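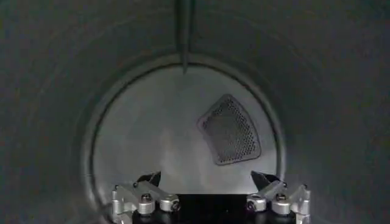
A wrist camera is usually specified by one team, mounted by a second and relied on by a third. The written rules for the robot tend to cover the arm, the gripper and the controller in detail. The camera gets a line in the parts list and a torque value for its bracket.

Keerthana Ramasamy has spent much of the past year trying to fill that gap. She writes operating procedures at Hikiren, an integrator that installs two-armed mobile robots in stores, stockrooms and show floors. Her current document, known internally as the wrist view practice, went into use in September. It covers mounting, pre-shift checks, lighting, record keeping and the conditions under which an arm must be taken out of service.

The practice starts from the position that a wrist camera is part of the tool. Any change to the tool is therefore a change to the camera, and the reverse. Replacing a fingertip pad, moving a cable clip or loosening a bracket screw all trigger the same check. Under the earlier rules, only a camera replacement did.

The check itself is short. The operator opens the gripper to its full width, saves a still from the wrist camera and compares it with the reference still stored for that arm. Both fingertips must appear, and their positions must agree with the reference to within 2 pixels. The operator then closes the gripper and repeats the comparison. If either position fails, the arm stays in hold until the camera has been calibrated again.

Fasteners get separate treatment. Every screw head the camera can see in the reference still must be present in the new one, with its paint mark in line. A fastener the camera can't see has to be checked by hand at the weekly inspection. "The camera doesn't replace the inspection," Ramasamy says. "It covers what it covers, and the sheet has to say which screws those are."

Lighting took longer to agree on. A wrist moves through a wide range of angles, and a camera that looks down at a shelf in one second may face the ceiling in the next. Auto exposure then reacts to the brightest fixture in view, and the fingers go dark. On return to the shelf, the exposure needs time to settle, and any measurement taken during that interval is suspect.

The first draft asked sites to change their lamps. Sites declined. The current text puts the burden on the motion program. Where a planned path turns the camera toward a light source, the program must discard images until exposure has held steady for 100 milliseconds. Paths that approach a person or a fragile item may not depend on images taken in that period. The site survey now includes an upward pass at each work position, with the arms in their normal carrying posture, so that ceiling fixtures and bright openings are on record before any path is written. 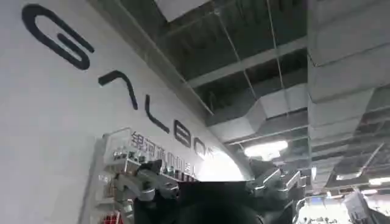
Does the pre-shift check have to be repeated when the robot is moved to another position on the same floor?

The check of the gripper is carried over, provided the tool hasn't been touched and the arm hasn't been in hold. The lighting survey is not carried over. Each work position needs its own.

Elango Warrier, who runs maintenance at Anwood, a distributor that took the practice on early, regards the carry-over clause as the weakest part of the text. A robot that travels between positions crosses door sills and floor joints, and vibration loosens brackets. Anwood added a local rule: after 50 meters of travel the open-gripper still is taken again. Ramasamy has the proposal on her list for the next revision and has asked for the supporting records.

Two-armed machines raise a further issue. Each wrist camera may have the other arm in view, and software trained to ignore its own gripper will not necessarily ignore its neighbor's. The practice requires a mask for the camera's own tool, stored with the calibration data. It prohibits a fixed mask for the opposite arm, whose position changes constantly. The opposite arm has to be handled through joint positions reported by the controller. If that report is late, both arms slow down.

Signs and lettering on nearby walls are also covered. They make useful landmarks for a person reviewing stored images, and the practice encourages reviewers to note them in the log. They may not be used by the robot to establish its position unless they have been entered in the site map and fixed in place. Display cases with clear panels are listed as a known source of reflections and must be marked on the survey sheet.

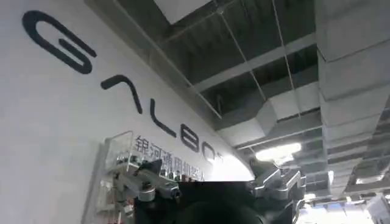 What goes in the record

Each arm has a file. It holds the reference stills, the tool drawing, the mask, the calibration values and the name of the person who accepted them. Reference stills are kept for 2000 operating hours and then replaced, whether or not anything has changed. Old stills are archived, never overwritten.

Warrier's group keeps its files in Olura, a maintenance database, and attaches the stills to the work order. Sorensen, a smaller contractor using the same practice, prints them and keeps a binder at the machine. Either is accepted. The text requires only that the operator can reach the reference still from the place where the check is done.

Open items

Soft fingertips remain unresolved. They deform under load and wear at the edges, so the pixel limit fails arms that are in good order. Ramasamy's draft proposes measuring at the rigid link behind the pad. Lens cleaning is also open: the present text says "clean as needed," wording that she intends to replace with an interval once the sites have sent in their logs.

148 shares | 3 comments

toolroom_pete
We do the open/closed comparison too, but with the gripper warm. Cold grease gave us a different closed position every morning. Does the practice say anything on that?

M. Okafor
Agree with Anwood on travel distance. Our brackets were fine on smooth concrete and loose within a week on tile.

linefive
The mask rule for the opposite arm should be in bold. We used a fixed mask and spent a month finding out why the left arm kept ignoring boxes.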